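Insulated mug

An insulated mug is a drinking cup with a handle, built so that the drink inside keeps its temperature longer than it would in an ordinary cup. Most insulated mugs have two walls of stainless steel with a closed space between them. They are used at home, in offices, in workshops and at campsites, for hot drinks such as coffee, tea and soup, and also for cold ones.

Construction

The inner wall touches the drink and is nearly always left as bare steel. The outer wall may be bare too, but on many models it is covered with a colored powder coating, which gives a matte surface and a better grip when the hand is wet. At the top the two walls are joined together. The coating normally stops a little below this joint, so a band of plain metal remains where the lips touch the mug.

In the better models the air is removed from the space between the walls. Heat passes through a vacuum very slowly, and the outside of the mug stays close to room temperature even when the drink is too hot to swallow. Cheaper mugs have only air in the space. They are lighter in price but lose heat faster. In both types, the largest loss is through the open top, and for this reason many mugs are sold with a plastic lid.

The handle is fixed to the outer wall only. It can be a closed loop, rounded or nearly square, or an open hook which allows the mug to hang from a bag. A square handle gives room for three or four fingers, also with gloves.

Color and finish

Pale greens, grays and creams became common in the product lines of smaller makers, among them Stindance and Tsuchiya. The same coating can look quite different from one room to another. Under a strong ceiling lamp a mint green may appear as sage or as a grayish green, and the bare rim shines much brighter than the body. The designer Yolandi Van Wyk, who prepared the color cards for Clallix, recommended that samples be judged on a light surface and again on a dark one before a color is chosen. 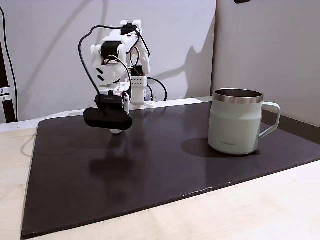
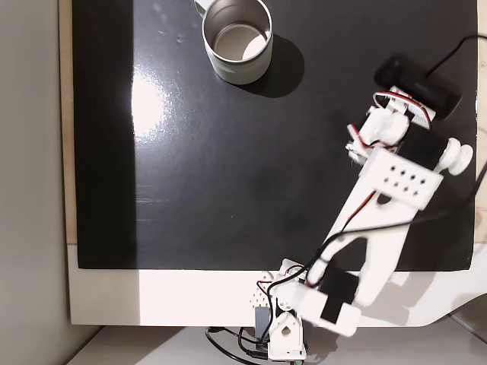
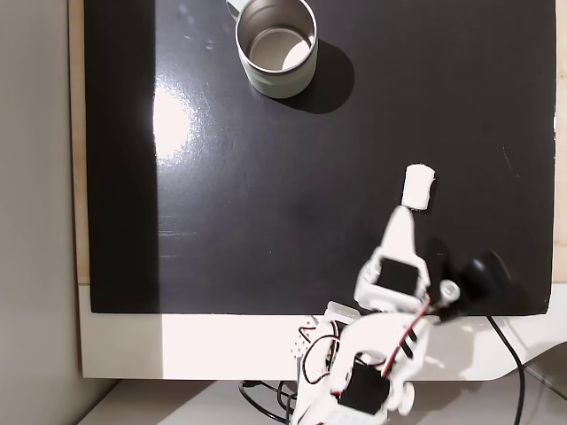
Metal mug with a pale green outer wall and a bright rim, standing on a dark board over a lighter tabletop.

Use

Before a hot drink is poured, the mug can be filled with hot water for 2 or 3 minutes and then emptied. This warms the inner wall, and the drink loses less heat at the beginning. For cold drinks the same is done with cold water.

An insulated mug should not be put in a microwave oven or on a stove. On a stove the closed space between the walls can be damaged, and the mug may deform. It is also not suitable for the freezer.

Care

The inside is washed with warm water, a mild soap and a soft brush. Brown marks from tea and coffee can be removed with baking soda and warm water, left for 45 minutes and then rinsed well. Steel wool is not advised, neither for the inside nor for the coating. Whether the mug can go in the dishwasher depends on the coating, and the mark on the base should be checked.

A mug that has been dropped may look undamaged and still have lost its vacuum. The simple test is to fill it with hot water and touch the outer wall after a few minutes. If the wall has become warm, the vacuum is gone, and it can't be repaired at home. The mug remains usable as an ordinary cup.

Collections

The household museum in Floltville keeps 3,151 drinking vessels, and insulated mugs are a small part of them. The catalog was prepared by Margus Lapiņa, who sorted the mugs by the shape of the handle and not by maker, as many of the older pieces have no mark on the base.

See also

Vacuum flask
Enamel mug
Travel tumbler
Powder coating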